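Mirkeck Home Water Test Set
Set-up guide, section 4: Measuring, mixing and reading a hardness test

Read this section through once before you open any sachets. The leaflet in the lid says the whole test takes "moments". It doesn't. Allow yourself half an hour the first time, and don't believe any result you got in a hurry.
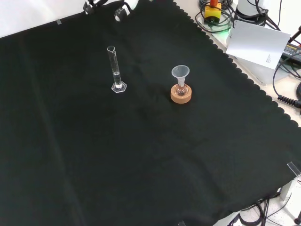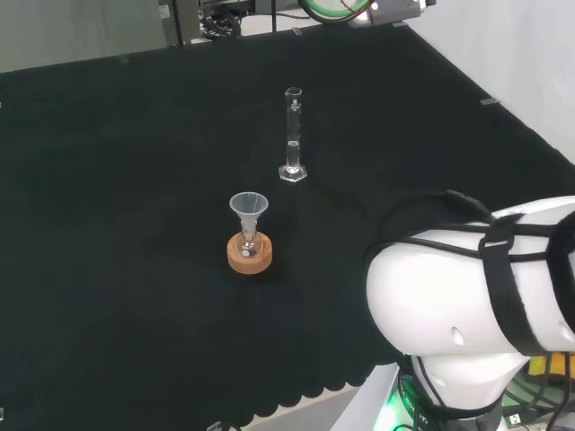 Fig. 4.1 Measuring cylinder, and flask with funnel on its ring stand, two views.

4.1 Before you start

1. Choose a level surface. Kitchen worktops are often less level than their owners think, so check with a spirit level if you have one.
2. Put down a dark cloth or a sheet of dark card. Clear glass is hard to see on a pale worktop and easy to knock over.
3. Rinse the cylinder, flask and funnel with the water you are going to test. Pour the rinsings away.
4. Check the date stamped on the sachets. The seller may tell you they keep for ever. We have tried old ones and the colour change was too faint to trust.

Note: Washing-up liquid leaves a film that upsets the reading. If you must use it, rinse until you are bored, then rinse again.

4.2 Taking the sample

1. Run the cold tap for a full minute. Water that has stood in the pipe overnight tells you about your pipe.
2. Fill a clean jug and let the bubbles settle.
3. Pour from the jug into the cylinder up to the 100 ml line. Bring your eye down to the level of the water and read the bottom of the curve, never the top edge where it climbs the glass.
4. If you overshoot, tip it out and start again. Dipping a corner of kitchen roll in to soak up the extra is a popular trick and a bad one.

Caution: Do not take the sample from a softened supply, a filter jug or the hot tap unless that is the water you want to know about. Most of the surprising results sent to our Jedbridge office come from one of these.

4.3 Mixing

1. Seat the flask firmly in its ring. It has a round bottom and will not stand on its own.
2. Put the funnel in the neck and pour the sample in slowly. Pause if the water backs up – lifting the funnel a little lets the air out.
3. Take the funnel out, add one sachet of indicator and swirl gently until no grains are left.
4. Add the test drops one at a time, swirling after each. Keep a tally on paper. People who say they can keep count in their heads usually can't.
5. Stop at the first drop that turns the whole flask blue and keeps it blue. A blue streak that fades does not count.

Caution: The drops can irritate skin and eyes. Wear the gloves supplied and keep the bottle away from children and pets. Do not drink the sample afterwards, however little you think you added.

4.4 Reading the result

Multiply the number of drops by the figure printed on your bottle. Use the bottle, not the chart in an older guide, as the strength of the drops was changed in February and the old chart will mislead you.

A result over 400 mg per litre is possible but unusual. Repeat the test with fresh water before you do anything about it, and above all before you buy anything.

Note: Some water softener firms quote a "99 per cent match" between home tests and laboratory ones. We have not seen the working behind that figure and do not repeat it as our own. Treat a home test as a fair guide. Two careful runs that agree are worth more than one run and a sales visit.

The Bovemik test strips sold alongside this set are quicker, and fine for telling soft water from hard. They will not settle an argument between two middling readings.

4.5 Clearing up

1. Pour the used sample down the sink with plenty of cold water.
2. Rinse all the glassware and leave it upside down on a rack to drain. Do not put it in the dishwasher, whatever the dishwasher's own manual says about glass.
3. Close the drop bottle tightly and store it upright, out of the sun.

Spare flasks and funnels can be ordered from Rivas, quoting part list 1432. Section 5 covers testing for chlorine.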